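The Long Lunch at Larkden

The office park at Larkden has 980 parking spaces and one place to eat, and the place to eat closes at two. For years this was considered a fair trade. Then Skoltesis moved its billing department in, and the billing department brought snacks.

I went on a Friday in October, at the hour when the canteen shutters come down and the desk drawers slide open. Nathalie Claeys keeps hers locked. "I trust everybody here with my passwords," she told me. "The crackers are another matter."

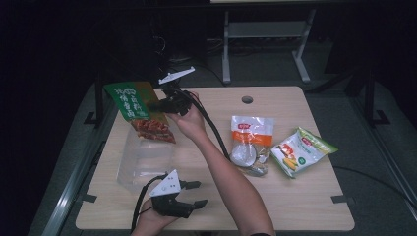
Lunch used to be an hour. At Skoltesis it is now 39 minutes on average, according to Ximeng Zou, who worked it out from the door badges and was asked to stop. What went missing from noon has spread itself over the rest of the day, a handful at a time. Meetings rustle. Phone calls crunch.

Management did try to step in. A fruit bowl appeared on the second floor, with a card asking people to take one piece each. The card has been there ever since. So has one of the pears.

Pao-chu Ng, who sits nearest the bowl, thinks the old lunch was oversold anyway — an hour of hearing about other people's kitchens. She eats at her desk at 11:30, again at three, and goes home at five on the dot, having been hungry at no point. I asked if she missed the company. She offered me a cracker and went back to her invoices.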